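Die Kröten kommen nicht zu uns in die Sprechstunde

Die Initiative Bahrami-Teiche kämpft seit Jahren um ein Stück Feuchtwiese, das auf keiner Wanderkarte verzeichnet ist. Ein Gespräch mit der Vorsitzenden Liya Tefera über Gummistiefel, Gutachten und die Frage, warum ein Molch keine Lobby braucht, aber eine Adresse.

Liya Tefera hat sich verspätet, sie war noch am Zaun. Der Zaun ist kniehoch, grün und steht entlang der Kreisstraße hinter Killis, und in diesen Wochen bestimmt er ihren Kalender gründlicher als jeder Arbeitgeber. Morgens vor sechs werden die Eimer kontrolliert, abends nach Einbruch der Dunkelheit noch einmal. Dazwischen arbeitet sie als Vermessungstechnikerin. »Da stehe ich auch in Wiesen herum«, sagt sie, »nur bezahlt mich jemand dafür.«

Wir sitzen in ihrer Küche, auf dem Stuhl neben mir liegt eine Warnweste, unter dem Stuhl stehen Stiefel in drei Größen. Sie stellt Tee hin und schiebt einen Aktenordner beiseite, auf dessen Rücken »Plekico, Teil 4« steht. Plekico ist die Projektgesellschaft, die auf der Feuchtwiese gern ein Logistikzentrum sähe. Die Teile eins bis drei, sagt Tefera, stünden im Schlafzimmer, ihr Mann habe sich daran gewöhnt.
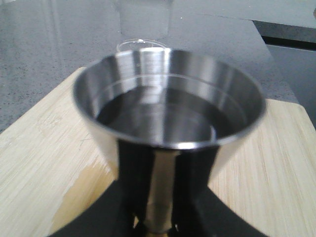 Angefangen hat alles mit einem Spaziergang. Tefera war frisch zugezogen und suchte eine Abkürzung zum Bahnhof. Gefunden hat sie die Bahrami-Teiche, zwei Tümpel und einen Graben, benannt nach dem früheren Pächter, der dort Karpfen halten wollte und es nach einem trockenen Sommer bleiben ließ. »Ich bin bis zum Knie eingesunken und habe den Zug verpasst. Beim Herausziehen saß auf meinem Schuh ein Kammmolch. Ich wusste damals nicht, dass es einer ist. Ich dachte, das ist ein sehr schlecht gelaunter kleiner Drache.«

Sie schrieb dem Landratsamt. Das Landratsamt schrieb zurück, man habe dort keine Kenntnis von Teichen. Auf dem Luftbild, das sie daraufhin einreichte, waren die Teiche gut zu erkennen, was eine Rückfrage zur Herkunft des Luftbildes nach sich zog. Es stammte vom Landratsamt.

Ob sie da schon wütend gewesen sei? Tefera überlegt. »Eher neugierig. Ich wollte wissen, wie lange man so einen Briefwechsel durchhält. Meine Mappe ist inzwischen dicker als deren Mappe, das weiß ich, weil ich Akteneinsicht hatte.«

Aus der Neugier wurde ein Verein mit heute 82 Mitgliedern. Etwa 17 davon kommen, wenn es regnet, und Amphibien wandern nun einmal bei Regen. Die übrigen, sagt Tefera ohne Groll, seien im Herzen dabei und zahlten pünktlich. Zu den Regenfesten gehört Wondimu Habte, pensionierter Busfahrer, der die Kreisstraße selbst jahrzehntelang befahren hat. Er trägt die Eimer auf die andere Seite und spricht dabei mit dem Inhalt. »Früher bin ich drüber, heute trage ich sie rüber«, hat er mir am Telefon gesagt. »Schreiben Sie das nicht so, dass es nach Buße klingt. Ich gehe abends einfach gern raus.«

Plekico wirbt unterdessen mit einem »grünen Logistikpark«. Gemeint ist ein begrüntes Dach, dazu ein Ersatzbiotop, das an anderer Stelle angelegt werden soll, neben der Kläranlage. Tefera hat sich den Platz angesehen. Er liege hübsch, die Amphibien müssten allerdings die Umgehungsstraße queren, zwei Gleise und den Parkplatz des Möbelhauses Gestier. »Bei der Erörterung wurde gesagt, die Tiere würden den neuen Standort annehmen. Ich habe gefragt, wer ihnen das Angebot unterbreitet. Das steht leider nicht im Protokoll.« 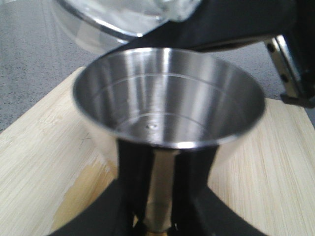
Lesezeit: 5 Minuten

Die Erörterung ist ein wunder Punkt. Sie fand im Mehrzweckraum der Schule statt und dauerte bis kurz vor Mitternacht, weil 93 Einwendungen eingegangen waren und die Versammlungsleitung darauf bestand, jede zu verlesen. Auch die von Stanisława Wróbel, die sich über elf Seiten erstreckt und in der der Laubfrosch in der Ich-Form auftritt. »Das war taktisch umstritten«, sagt Tefera. »Ich war dagegen. Aber bei Seite sieben hat der Anwalt der Gegenseite gelacht, und danach war das Klima besser.«

Das Gutachten, auf das sich Plekico stützt, stammt von einem Büro, das die Wiese an einem Nachmittag im November begangen hat. Gefunden wurden keine wandernden Amphibien. Die Initiative ließ daraufhin eine eigene Kartierung machen, von der Biologin Zewditu Gebru, die zu anderen Jahreszeiten kam und überwiegend nachts. Ihr Bericht ist nüchtern gehalten, nur im Anhang steht unter »Störungen während der Erfassung« der Eintrag: Sicherheitsdienst des Vorhabenträgers, freundlich, hielt die Lampe.

Seitdem heißt es im Amt, die beiden Gutachten müssten in Einklang gebracht werden. Tefera zitiert die Formulierung gern. Sie stelle sich vor, wie das klingt, wenn der November und der März einen gemeinsamen Ton suchen.

Was sie denn den Leuten antworte, die sagen, der Ort brauche die Arbeitsplätze? Jetzt wird sie ernst und rückt die Tasse weg. »Dass sie recht haben. Mein Nachbar pendelt anderthalb Stunden, dem erzähle ich nichts vom Wert der Unke. Aber drüben liegt das alte Ziegeleigelände, mit Gleisanschluss, seit Jahren leer. Da wächst Beton, da können sie von mir aus noch mehr Beton hinstellen. Es ist halt teurer, weil man vorher aufräumen muss. Auf der Wiese hat die Natur schon aufgeräumt, die nimmt man gern.«
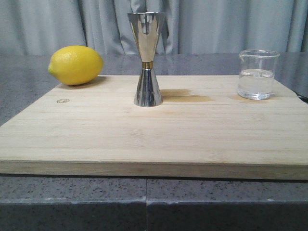 Im Gemeinderat sieht man das gespalten. Ein Teil der Räte hat die Teiche inzwischen besichtigt, auf Einladung der Initiative und in geliehenen Stiefeln, daher die drei Größen. Cameron Ruddock, der als Parteiloser im Rat sitzt und ursprünglich für das Vorhaben gestimmt hatte, blieb nach der Führung noch eine Weile am Graben stehen. Gesagt habe er wenig, erzählt Tefera, aber die Stiefel habe er erst nach vierzehn Tagen zurückgebracht, und sie seien schmutziger gewesen als vorher. Ruddock selbst will das auf Anfrage nicht kommentieren. Er prüfe noch.

Die Entscheidung über den Bebauungsplan ist auf Mai vertagt. Bis dahin wird der Zaun abgebaut sein, die Molche sitzen dann im Wasser und sind für Besucher wieder weitgehend unsichtbar, was Tefera für einen strategischen Nachteil hält. Sie denkt über ein Schild nach. Die untere Behörde hat ihr mitgeteilt, dass für ein Schild eine Genehmigung erforderlich sei, und zwar mit Angabe des Gewässers. »Da bin ich sehr gespannt«, sagt sie, »was die in das Feld eintragen. Sie haben ja keine Teiche.«

Und wenn der Rat im Mai für Plekico stimmt? Dann werde geklagt, das Geld dafür liege zum Teil bereit, den Rest müsse der Kuchenverkauf bringen. Sie hat einmal ausgerechnet, wie viele Bleche das wären, und den Zettel weggeworfen, damit Frau Wróbel ihn nicht sieht. Die hätte sonst sofort angefangen zu backen.

Draußen hat es zu nieseln begonnen. Tefera schaut auf das Thermometer am Fensterrahmen, dann auf die Warnweste neben mir. Acht Grad, windstill, das sei ideales Wetter, sagt sie und fragt nach meiner Schuhgröße.

Wer am Zaun mithelfen möchte, trifft die Initiative abends bei Einbruch der Dunkelheit am Wendeplatz hinter Killis. Taschenlampe und Eimer sind vorhanden, Handschuhe bitte selbst mitbringen.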